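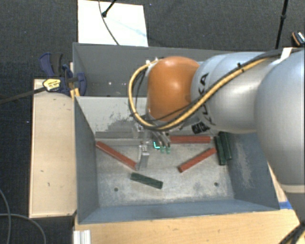 FOR IMMEDIATE RELEASE — Dec 10, 2021

Trelden opens parts sorting hall at Dronereck site

Dronereck — Trelden has moved its parts sorting into a new hall at the Dronereck site. 245 bins on the floor, gray metal, sloping walls, same type as the old building. Most came over with the move, scuffs and all. New racking by Pelkonen.

First stock in: bar parts, red ones included, for long-time customer Susetti. Other lines follow in May.

"We were out of space, plain and simple," said Joelle Aoun, site manager. "Bins in the hallway, bins by the loading dock. Now there's room to walk."

The hall took 14 weeks to fit out, a bit longer than planned — floor coating had to be redone at the north end. Roughly 20 people work there over two shifts. Trelden is hiring for 9 more postions, mostly sorting and dispatch.

Deliveries now go to Gate 2, not the front yard. Drivers please note, the old entrance is closed to trucks.

Visits for customers and local press by appointment. Closed shoes requried.

Press contact: Nabil Karaki, Trelden front office

ENDS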